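4.2 Picking a sampler for the solenoid valve model

I'll admit I went into this part of the work with a favorite. I had used plain random sampling on the Kilov valve for years, it's easy to write, and it had never let me down badly enough to make me switch. Spyros Vasić kept telling me I was wasting most of my simulation budget, and after we ran the tests in this section I owe him a coffee (he knows it).

The valve model has a coil, a plunger, a return spring and a short steel sleeve. We let the solver change the coil height, the wire gauge, the spring rate and the air gap, and we asked it to do two things at once: close the valve fast and keep the coil cool. Those goals pull against each other pretty hard. A thick coil with lots of current slams the plunger shut and then cooks itself, and a gentle one stays cool and takes forever.

Each search got a budget of 1000 solver calls. We started every run from the same seed list so that no method got a lucky first guess. Random sampling, the Delić grid and our own surrogate method all wrote their results to the same log format, and the scoring script read that log without knowing which method had made it. I was fussy about this! In an earlier draft I had scored the runs by hand, and I caught myself being kinder to the curves I liked.

The surrogate is nothing fancy. It fits a smooth function to the points we already have, guesses where the next good one might be, and asks the solver to check. The only trick is in how often we refit. Refitting after every call made the whole thing crawl, and waiting too long made it chase old news, so we ended up refitting whenever the guess and the solver disagreed by more than a set limit. Section 4.3 gives that limit and shows what happens when you move it.
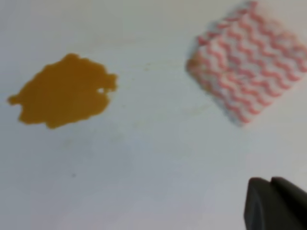 Figure 2

Where the surrogate struggled was at small air gaps. The steel saturates there, the force curve gets a sharp knee, and a smooth fit just rolls right over it. We tried two fixes. The first was to add extra points near the knee by hand, and I didn't love that, as it means you have to know where the knee is before you start. The second was to split the design space in two and fit each side on its own. The split worked better on the Binley geometry and made little difference on the Trutivard one - I suspect the longer sleeve spreads the saturation out, but I haven't tested that yet.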